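26 October 2019
Plirnavach notebook, glaze tests, continued

Opened the kiln at 90 F, an improvement on last time, when I opened it at 300 and spent the evening listening to my pots ping. The Kirkatum celadon came out on all 4 tiles. Results, best to worst:

Tile 2, thin coat over white stoneware: the one I would show to people. Gray-green, pools nicely in the stamped lines, no pinholes on the face.

Tile 1, same coat, over the speckled body: fine if you like oatmeal.

Tile 4, two coats: ran. It is now a permanent resident of shelf 3. Will try the chisel when I feel braver about shelves, or richer.

Tile 3: beige. I have checked the label against the bucket and the bucket against the recipe and everybody's story holds up. Beige it is. 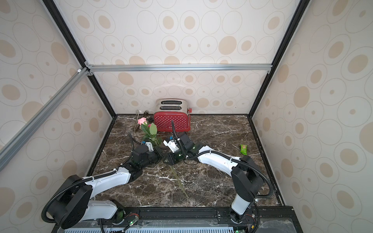

The recipe calls for Tadness feldspar and I am down to the bottom of the bag, plus whatever is in the unlabeled tub next to it. Past me was sure he would remember what was in the tub. To whoever uses the tub before I do: please write down what happened.

Sieving took around 90 minutes, mostly spent looking for the fine sieve. It was under the coarse sieve. Put it back on its nail, where it will stay until someone needs it.

Cone pack on the middle shelf: guide cone flat, target cone bent to about where I wanted it, guard cone upright and smug. Bottom shelf looks half a cone cooler, same as in May. I wrote in May that I would fix this by stacking looser down there. Then I stacked it tighter, to get the bowls in.

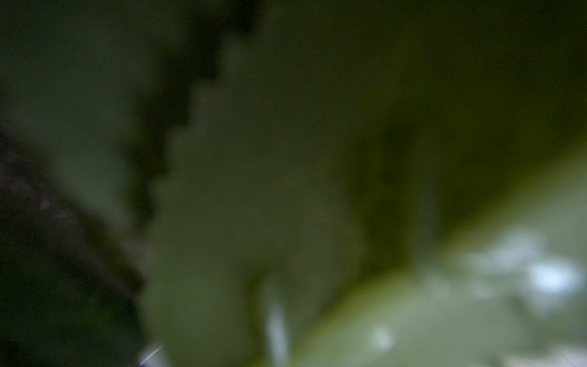

For the next firing:

Celadon at one coat only, dipped, short count. No brushing, it shows every stroke.

Panyasiri clay for half the tiles, if the delivery comes. They say it takes iron glazes without going muddy. The catalog photo is very green, but so was the catalog photo of whatever tile 3 was supposed to be.

Kiln wash on shelf 3 after the chisel. Two coats, and let it dry between them this time.

Still owe the log a weight for the last dry batch. The scale needs batteries.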